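Search this site
Search
Popular searches: soldering iron, robot vacuum, returns

A pair of plastic hands, 2,295 dollars

I have reviewed a lot of things on this blog that I had no business reviewing, including a bread machine, so when Dewanti Kwok asked if I wanted to spend a Friday trying the Zelport hand kit I said yes before she got to the part about stairs.

The kit comes from Ronidard, who sell it to people who want to teach robots to pick things up but do not yet own a robot they trust. You hold one gripper in each hand, you do a chore, and the chore gets recorded. Later a robot arm is supposed to learn from it. You are, in effect, the understudy for a machine that hasn't been hired yet.

For 2,295 dollars you get two grippers, the marker cubes that go on them, a license for the Kodeck software and a manual that was translated by somebody in a hurry. ("Please to not wave.") You do not get a laptop, and you will want a good one. You also don't get a case, so mine went home on the bus in a pillowcase.

Setup took most of the morning. Calibration wants you to hold each gripper still at several heights while a bar creeps across the screen, and if you sneeze the bar goes back to the start. I sneezed. Elvia Orozco, who has done this for a living since July, got through hers in the time it took me to find my reading glasses.

Once it's going, though, it is a nice piece of work. The fingers close evenly and the squeeze is light. My wrists began to complain after an hour, the left one first, and by lunch I had switched to shorter takes and a lot of sighing. Small soft things are where the money is, apparently. Robots have boxes figured out, more or less – ask one to deal with something floppy and it goes to pieces. So do I, with those fingers on.

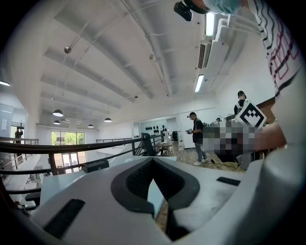
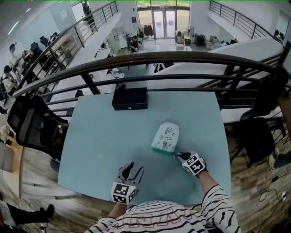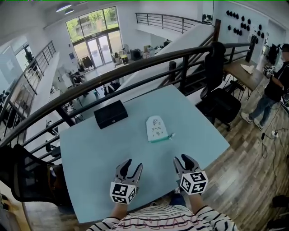

What I'd change is the software. Kodeck saves every take under a number and no name, so by evening I had 233 of them and no idea which were the good ones. Margit Szénási on their support desk answered my email quickly and told me to keep a notebook. A paper notebook, for that price!

Would I buy it? If I had a lab, yes, and I'd buy the wrist straps too. For the home tinkerer I'd look at the Quintero first. It's clunkier and the fingers pinch, but you can rent it by the week. I'm sending the kit back on the bus, same pillowcase.

3 comments

Hermenegildo Olvera
We have had the Zelport for a while. Firmware 5 fixes the sneezing thing, mostly. Still no names on the takes.

Firouzeh Sharifi
Does the license cover two laptops or just the one? Their site says both, on different pages.

pinchpot
More on the bread machine please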